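Speaker notes – "Do You Really Need to Fold That?"
Previa Home Fair, side room, 9/11/23
Slot is 25 minutes plus questions. Clock is on the back wall and runs fast.

OPENING (2 min)

Good afternoon. Don't thank them for coming, they came for the chairs.

I have been writing about laundry for a long time and I own a drawer full of folding gadgets. I paid for most of them. I would like to spend this talk asking which ones earned their place, and I'll warn you now that the list is short.

Show of hands: who has bought something in the last year that promised to make laundry easier? Keep your hand up if you used it last week. (Wait. Let them look at each other.)

My position, so you can argue with it from the start: most of what is sold to us as a laundry problem is a storage problem. We have too many clothes for the shelf, so we're told to fold them smaller. Then we buy more clothes, and somebody sells us a box.

WHERE THE ADVICE COMES FROM (4 min)

Hold up the Clamau catalog. Read the line from page 3: "A calm closet begins with a perfect fold." Pause after "calm."

I don't believe it. I have had perfect folds and a bad closet at the same time.

The Clamau folding board costs $79. It's a good board. It makes a very neat rectangle out of a T-shirt, and I would happily recommend it to anyone who runs a T-shirt shop. At home I timed myself with it and without it and the board lost, mostly to the business of getting it out from behind the dryer.

Then there is the Bindberg closet course. It costs $199 and you get a workbook. I took it so you don't have to. Two things in there were useful:

Sort before you carry. Make the piles at the dryer, by person, and walk each pile to its room once.
Empty the basket the same day. They say it in the workbook over and over and they're right.

The rest was a theory of color order. I tried color order in July. By the middle of August it was gone and I could still find my shirts.

(If anyone from Bindberg is in the room, be polite. Point two really is good.)

THE SURVEY SLIDE (3 min)

I asked readers of the newsletter what they do with clean clothes, and got 2,327 answers. This is not science. People who answer a laundry survey are people who like laundry, so treat the whole thing as friendly to folding.

Even so, nearly 1,000 of them told me they dress straight out of the basket at least once a week. These are the keen ones! Picture the people who deleted the email.

I used to read that as failure. Now I wonder what harm it does. Socks don't care. Pajamas don't care. Gym clothes are going to be a ball in a bag by Thursday whatever you do to them.

So why do we fold at all? Ask the room. Usual answers: wrinkles, space, finding things, "my mother did it." Write them on the board. Come back to wrinkles later and don't get pulled into ironing, it ate ten minutes last time.

WHAT IS WORTH FOLDING (5 min)

My rule is dull. Fold it if it stacks and you'd mind the creases. That covers T-shirts you wear to work, jeans, sweaters, sheets, and dish towels if your drawer is shallow.

Leave alone: underwear, socks beyond pairing them, kids' play clothes, cleaning rags. I have been shown how to roll underwear into a little tube that stands up on its own. I can do it. I'd like that part of my life back.

Fitted sheets. Somebody will ask, so do it here. Yes, I know the corner trick. Yes, it works if you have long arms and a clean floor. I fold mine in half, in half again, and push it into its own pillowcase, and the people who sleep on it have never complained.

Sweaters are the one place I am strict. A heavy sweater on a hanger grows shoulders. Fold it in thirds and put it low in the stack.

(Water. Check time. Should be around 14 minutes. If over, skip the next bit on boxes.)

BOXES (2 min, can be cut)

The Kalogeropoulos drawer boxes, the ones with the lids. People love them and I don't get it. A lid on a box inside a drawer is three things to open before you reach a sock. Take the lids off and they are fine boxes. At that point a shoebox is also a fine box.

THE FLANNEL PROBLEM (5 min)

Slide up. Give them a moment with it.

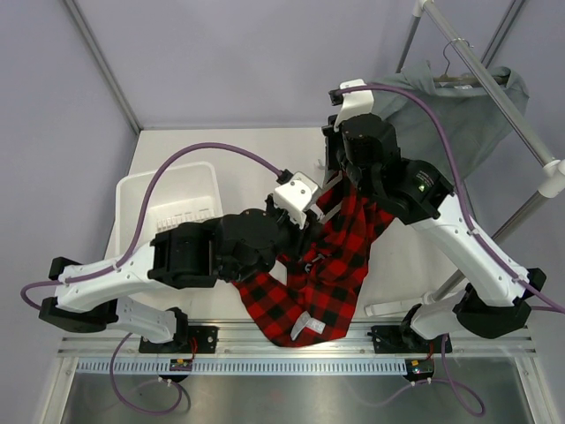
Flannel shirts are where every folding system I've tried starts to wobble, and the books keep quiet about it. The cloth is thick, the sleeves want to wander, and the whole thing grabs at itself. The demonstrations nearly always use a thin plain T-shirt on a flat table, with the lights on it. I'd like to see the same people start where the rest of us start, with red-and-black buffalo check hanging in a twisted bunch and the bottom of it trailing on the table. From there, no chart of dotted lines is going to help you, because you can't tell yet which part is which. Look for the labels instead. One white tag is showing near the middle and a small white label near the bottom, and a label you can see is somewhere to start untwisting. And look at the gray-green T-shirt on the wire hanger in the corner, which needs nothing more from anybody today.

Do the demo here with the real shirt from the bag. Steps, said out loud while doing them:

Find the collar. If you can't, find any label and follow the seam it is sewn into.
Hold the shirt up by the shoulders and give it two hard shakes.
Lay it face down. Smooth from the middle out.
Sleeves straight across the back. Don't angle them, you'll only get a lump.
Sides in, then bottom to top, once. Stop there.

Most guides add a second fold and some add a third. With flannel I don't see the point. Every extra fold makes the bundle taller and you run out of shelf sooner. I've heard the claim that a small fold "protects the fabric." Protects it from what, I have asked, and I am still waiting.

Be honest about the other choice: hang it. A wire hanger is not elegant, and the snobs will tell you it ruins collars. For a heavy winter coat I'd agree. For a flannel you wear to rake leaves, I have never been able to see the damage. If you have rack space, hang the flannels and save folding for things that lie flat willingly.

BACK TO WRINKLES (2 min)

Point at the word on the board. My experience is that wrinkles come from the dryer and the wait afterward, and very little from how you fold. A shirt that sat overnight in a heap is creased before you touch it. The best fold in the world then gives you a neat stack of creased shirts.

So if you change one habit after today, take the clothes out sooner. It costs nothing, and I notice there is no product for it in the hall downstairs.

QUESTIONS I EXPECT

Does vertical filing in drawers work? For T-shirts, in a full drawer, yes. In a half-empty drawer they lie down by the weekend.

What about kids? Low hooks and an open bin. I have seen lovely labeled drawers in children's rooms and I have seen the floor next to them.

Do I get paid by any of these brands? No. Previa paid my train fare and gave me a tote bag. Say this even if no one asks.

Is a folding board ever worth it? If your hands hurt, or you like it. Liking it is a perfectly good reason, I just wish they'd put that on the package.

Last slide is the newsletter address. Leave it up. Collect the flannel, the catalog and the marker that belongs to the room.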